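Home | News | Projects | People | Contact

Filed under: Manipulation, Lab notes

Steamer task: what the second camera added

The bench group at Jestow has finished its first comparison of one-camera and two-camera policies on the steamer task. Round items go into a bamboo steamer, and foam cubes stay on the cloth as distractors.
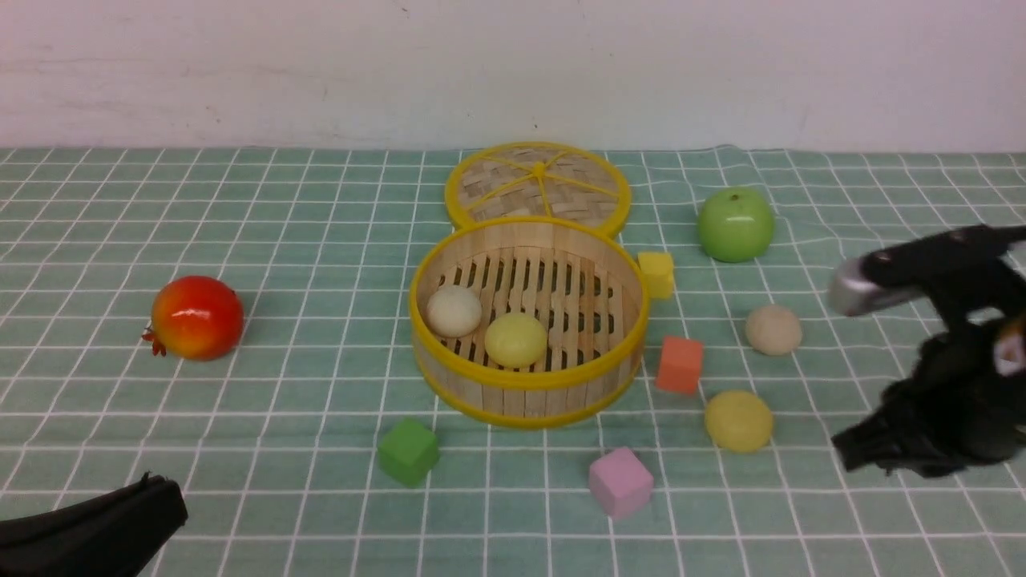
Both policies were trained on the same 1788 teleoperated demonstrations, collected since June. One saw only the head view. The other also had the wrist view, passed through the Huko encoder at a lower resolution. Training ran for 4000 steps in each case, with no other changes.

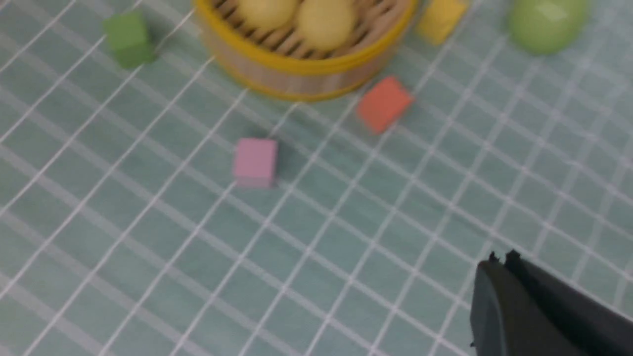

The gap showed up mostly at the grasp. From the head camera, the gripper often hides the item it is reaching for, and the one-camera policy tended to close early. The two-camera policy corrected its height more often before closing - though it was slower getting there.

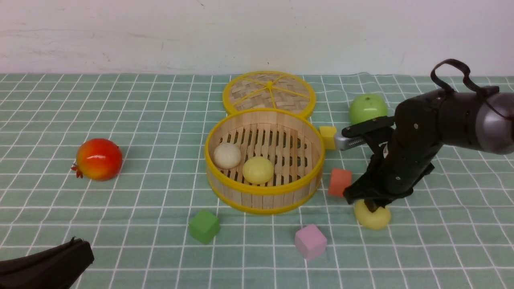

Does the wrist view help with placing as well?

Only a little. Most placing errors came from the arm clipping the basket rim, and both policies did that. We are trying a higher release point.

Still to do before the write-up:

- Repeat the runs with 3 lighting setups.

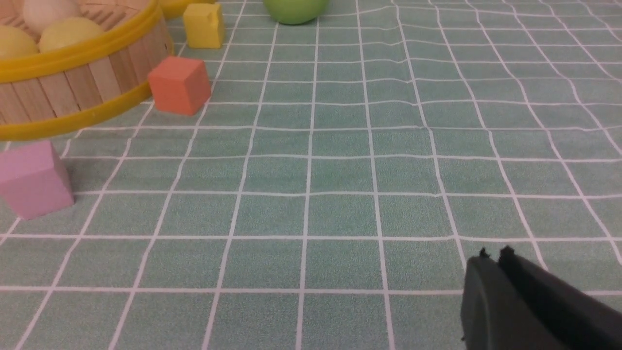
- Swap the cube colours so none match the food.
- Re-run on the Zindus arm if it's free.

Comments (3)

gridcloth: Is the head camera fixed for all runs?

Sundqvist bench: Fixed, yes. We recalibrate each morning.

mpl_88: Would like to see the failures as well as the averages.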